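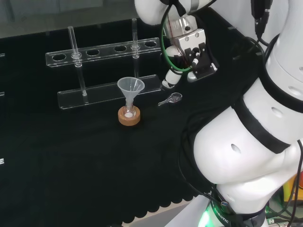
Print this page
E-mail this article

Everybody wants to sell a lab robot this year. Bassey has one, Jarkiteck has one, and the Simetbridge kit is the one people keep asking me about. Price on the quote I saw: $1,279 a month, arm, gripper and software, support extra. Of course support is extra.

My view, short version. Rent it, don't buy it. And don't let the sales rep pick the demo.

Powders and glass are where I'd judge any of these. Moving a plastic box from A to B proves nothing. A round flask in a cork ring, a funnel, a narrow neck - that's a real bench, and that's where a gripper that squeezes a hair too hard costs you money. Clear glass is hard on cameras too. Ask about it. Ask twice.
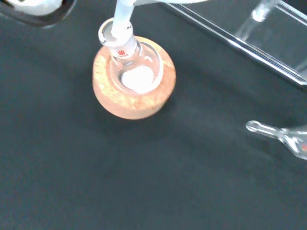
ZUMAR, 9th August - Spent a good part of the week on the phone with people who have signed up. Zuleica Rocha runs a small teaching lab and is 3 months into her lease. She likes it more than I expected to hear. "It's slow and I don't care," she told me. Her gripe is setup, around 20 minutes every time somebody moves a rack, and teh manual is no help.

That's my gripe as well. The brochure says "ready out of the box". Ready for what? You still need a person who knows the bench, and knows when to hit stop. None of the three sellers puts that salary in the math.

Also the contract. Five years, on a machine that will look old by January. No thanks. A small lab should get a monthly deal and a free trial with its own glassware, own powders, own mess. If Simetbridge won't agree to that, call the other two. If they wont either, wait. Prices are going one way.

Print this page
E-mail this article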